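Femevton Asks Users to Stop Using Early Hand Grippers After Jaws Fail to Let Go

Femevton, the small Irnlow company that makes hand-held grippers for teaching robots how to pick things up, has asked everyone with one of its early units to set it aside until a replacement spring arrives in the mail. The notice covers 812 grippers, all of them from the first run of 1,000, and the company says it would much prefer to hear from you twice than not at all!

The trouble came to light on a Saturday in April, when Oana Gavrilă was working through a long afternoon of picking up and setting down everyday things. She had let go of the trigger, as she had done a great many times that day, and the fingers simply stayed shut, with the edge of her other hand between them. She got away with a sore thumb and a bruise (and, she told us cheerfully, a very good excuse to skip the dishes), but she reported it that same evening, and the company is glad she did.

Tarmo Vanags, who looks after repairs at Femevton, took her unit apart on his kitchen table and found that the return spring had slipped off its post. He then went through the older complaints and found 2 more that sounded much the same, both of them put down at the time to a stiff trigger. Later units have a deeper post, and the spring seems quite happy to stay on it.

Snack packets and fruit are the usual fare for this kind of work, and they ask for a light squeeze, with fingers close to the tabletop and hands never far away.

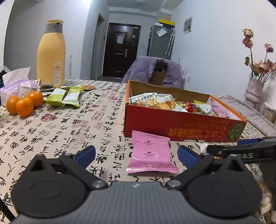
Olaia Valcárcel

The replacement kit holds a new spring and a small retaining clip, and fitting it takes a screwdriver and a little patience. Anyone who would sooner leave it to somebody else can send the whole gripper back, and Femevton will pay the postage both ways. The first 32 kits have already gone out, and the rest should follow as the clips come in from the supplier.

In the meantime, please don't try to bend the old spring back into shape. Vanags has tried it himself, and it came off again before lunch.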